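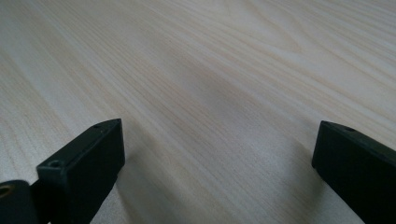
Werkstattbuch, Oktober, Nachtrag zu den Ölproben. Die Charge 421 von Gralon zieht langsamer ein als 423, nach 13 Stunden klebt sie an den Rändern noch. Probiert habe ich beides auf Reststücken Buche, 180er Schliff, einmal dünn mit dem Lappen. Für die helle Platte brauchen wir etwas, das wenig anfeuert: Der Ton ist jetzt fast cremeweiß, und die feinen Linien sollen bleiben, wie sie sind, auch die breiteren Bögen in der Maserung. Mit 421 würde mir das zu gelb.

Zhiqiang hat Mivby mit Weißpigment vorgeschlagen. Auf Buche sieht das ordentlich aus, auf Esche setzt es sich in die Poren und wird fleckig, wenn man nicht sofort abnimmt. Zweiter Versuch mit halber Menge Pigment, Probe 66, liegt im Regal über der Hobelbank. Bitte nicht stapeln.

Lappen: wieder einer zusammengeknüllt im Eimer ohne Deckel. Ausbreiten oder in den Blechkasten mit Wasser.

Ruoxi fragt bei Gethin nach dem Datenblatt für den Härter. Die angegebene Trockenzeit gilt für 20 Grad, morgens um sieben hatten wir 14. Heizlüfter steht noch bei Jemia.

Offen: Wasserprobe auf 423, Kaffeeprobe auf 423, Zwischenschliff mit grauem Vlies statt 320er. 421 zurück ins Lager, Deckel schließt schlecht.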